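Speaker notes, Stanomia project talk
May 23, 2018

Slide 1. Title only. Mention that Dernell built the simulator and that the learning side is ours. Go straight on.

Slide 2. The problem. We want a policy that moves small objects into a tray with two hands. Writing the motions by hand worked for one object shape and failed on the next. So we record examples and train on those.

Slide 3. How an example is recorded. The operator drives both arms in simulation. We log joint positions, finger positions and the rendered view at every step. Object pose is logged too, but the policy never sees it. Say this clearly, as it was asked twice in November.

Slide 4. Numbers. Target was 3,000 episodes. We kept 2,254. Of the rejects, 502 were dropped by the automatic check (object left the table, or joint limit reached). The rest went in manual review. Pause here for questions on the check.

Slide 5. What varies between episodes. Object start position, object type, which hand picks. Tray positions are fixed in this set. Lighting is fixed as well, and the background is plain black. Admit that this is narrow.

Slide 6. Idle hand. In early episodes operators parked the unused hand wherever they liked, and the policy learned to drift.
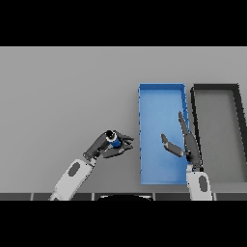

We now ask for the second hand to stay open and clear of the path until the grasp is stable. Episodes recorded before that rule are tagged, so they can be left out of training.

Slide 7. Training. Keep short. The Negri model is the baseline, Gremau is the same network with a longer history. Compare 3 seeds each. Do not read out the table.

Slide 8. Open points. Slips during transfer are under-represented. Operators restart after a slip, so there are few recoveries to learn from. Next batch: no restarts unless the object is out of reach.

Leave slide 8 up for questions.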